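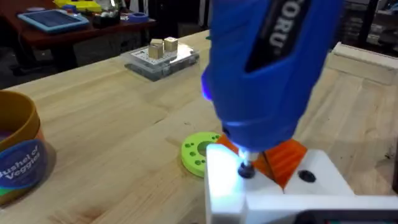

# Pusbridge opens its bench-work recordings to small robot shops

**Tuesday, September 20, 2022**

Hi, Jean Dunbar here. I run data collection at Pusbridge, and I get to write this release myself, so please forgive the exclamation marks. We're releasing Nosel, our first set of recorded examples for teaching robot arms to do ordinary bench work!

Nosel has 3,009 recordings in it. Each one is a single short job from start to finish: put a screw into a printed part, pick something up and hold it upright, move a bowl, pass a tool over. A learning system goes through them and tries to pick up how the job goes, and the more kinds of clutter it meets on the way, the better (that's my view anyway, and I've argued it in plenty of meetings).

We split the work into 91 tasks. Screws were the ones I lost sleep over. A power driver covers up the very spot you want to see, so we kept a small camera down at the wrist, close to the bit, and let the tool's own light do some of the work. Grasping was more fun. We went with soft ribbed fingers in orange because they bend around whatever you give them, and people on the team got pretty attached to them.

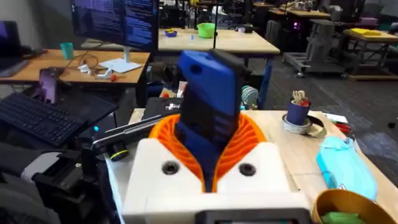
*Orange ribbed fingers holding a blue and black part upright at the work table.*

We also left the bench the way a bench is. Pliers, tape, a cup full of sticks, somebody's keyboard across the room, all of it stays in the recordings. Early on we tried a bare table with a gray cloth over it, and the system we trained on those runs got lost as soon as we took the cloth off. So the cloth went in a drawer!

Juntunen, the shop that prints our fixtures, tried Nosel before anyone else. They had 2 arms and 8 days, and they came back with a long list of complaints about our file names. We've fixed the file names. We've also added a note to every recording saying which task it belongs to and whether the operator marked it good or bad. The bad ones are included, and please don't throw them out, they're useful.

Small shops and schools can use Nosel free of charge. Larger companies should write to me and we'll work something out. A second set, Sirkberg, is planned for November and sticks to two-handed jobs.

**Press contact:** Jean Dunbar, data collection, Pusbridge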